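Kartha opens its neighborhood recipe archive to everyone this August

I'm Lakshmi Pillai, and I've been waiting a long time to send this one out! Starting in August, the Kartha recipe archive will be free to read online, all 1,432 handwritten recipes of it, with no sign-up and no fee.

If you haven't met us yet, Kartha is a small community food project. We began by copying out my aunt's pickle notebook (stains and all), and then her friends wanted theirs copied too, and their cousins after that. Now we have pages from 356 home cooks.
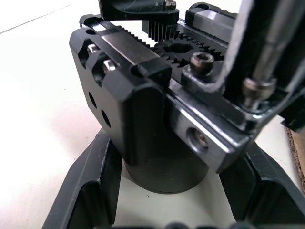 The typing alone took us two winters. Jagadeesh Sastry did most of it, and he also chased down what people meant by "a good handful" or "cook until your mother would be happy." We kept those phrases in, by the way, with a measured version right next to them.

My favorite part is the breakfast section, which has 57 kinds of dosa and a very heated set of margin notes about fenugreek. Muthu Warrier has cooked his way through most of them and says the millet one is the keeper. I'm still loyal to the plain one, sorry Muthu.

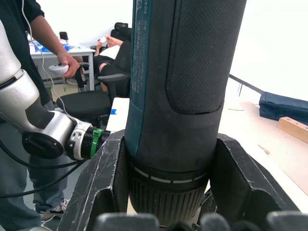
We're also printing a short paperback with 23 of the recipes, designed by Tevuvent, for anyone who'd like something to prop up next to the stove. It goes on sale the same morning the archive opens, at 9 a.m.

Reporters and food writers who want an early look, or a chat with any of the cooks, can write to Gangadharan Nair at the Kartha press desk. Please tell him which recipes you're after so he can check with the families first.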